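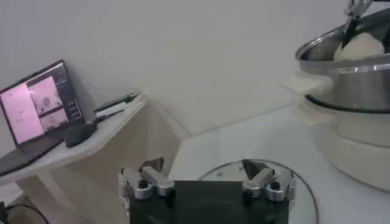

パロミノ川の採掘許可、先住民側への事前協議はあったのか

投稿者：kawazoi
8月の住民集会の記録を読み終えた。リスス社の言う「事前協議」は、平日の昼に2時間、スペイン語のみ、資料400ページを当日配布。速読大会なら立派な運営だと思う。
共同体側の代表リゼス・クエルボさんは、署名したのは出席簿であって同意書ではないと言っている。会社の報告書では、その出席簿が「合意の証拠」として添付されている。

投稿者：mame_daifuku
出席簿で山が売れるなら、うちの町内会はとっくに更地。

投稿者：Jinder_reader
水を差すようだけど、地元紙ジンデルの続報だと、下流のルルティア地区では賛成も多い。仕事がないから。共同体を一枚岩みたいに書くのは、会社が「住民は歓迎」と書くのと大差ないのでは。

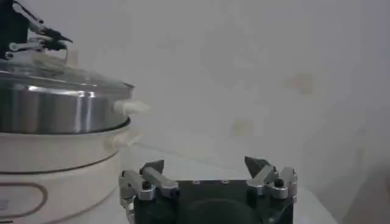 Re: 賛成派の話

投稿者：kawazoi
賛成が多いというのは、あの40人のアンケートのこと？　許可の影響を受けるのは3,000人で、回答者の選び方は本文のどこにもない。注にもない。注の注まで探した。

投稿者：Jinder_reader
アンケートだけじゃなくて、集会での発言も載ってるよ。若い人が「川を守れと言う人は町で給料をもらっている」と話してた。あれは無視できない。

投稿者：kawazoi
そこは読み飛ばしてた。すまん。ただ、賛成する人がいることと、協議の手続きが済んだことは別の話だと思う。

投稿者：torinosu
ドイツの法律家デトレフ・ティーレ氏の意見書はもう出た？　通訳なしの説明会は協議に数えない、という趣旨だと聞いた。
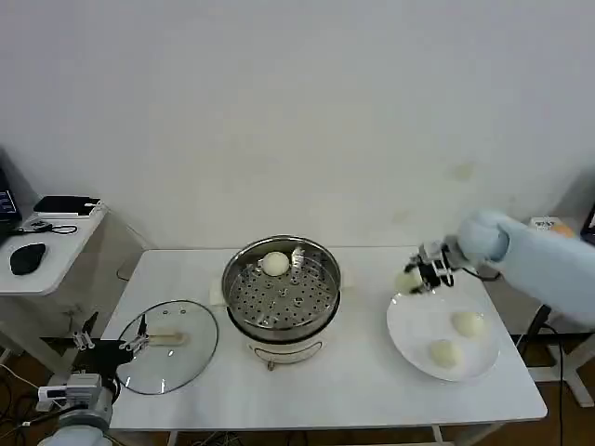

数えないとなると許可の前提が崩れるので、役所は「参考意見として受領した」で済ませるんじゃないかな。受領は得意だから。保護要請の手紙も去年から受領され続けている。

投稿者：mame_daifuku
その保護要請、クエルボさんに支給されたのは携帯電話が一台だっけ。村に電波は？

投稿者：torinosu
ない。丘の上まで行けば入るらしい。

投稿者：Jinder_reader
そこは賛成派も反対派も一緒に怒っていいところだね。脅迫状は両方に届いてるんだし。

投稿者：kawazoi
意見書の全文が見つかったらここに貼ります。スペイン語なので、読める人は手伝ってください。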